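Nodon poll: Most riders say no to late bus fee

Seventy percent want the city to drop the $2 night surcharge, a new Nodon survey finds. Starts in May if council signs off.
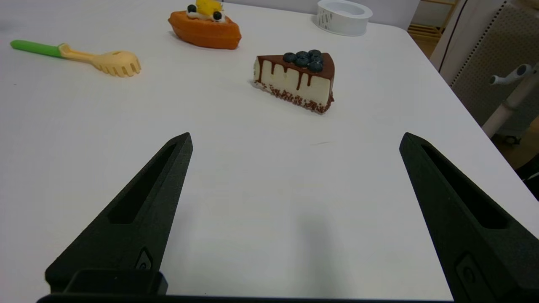 By Abla Harb, Nodon press desk

Poll of 400 adults, done by phone. Support for the fee weakest among shift workers. "People already pay enough to get home," said Fadi Karaki, polling lead. Wants a vote delayed 3 months.

City hall has not responed yet. Full tables on request, Seren Kemeys, press desk, til 5 p.m.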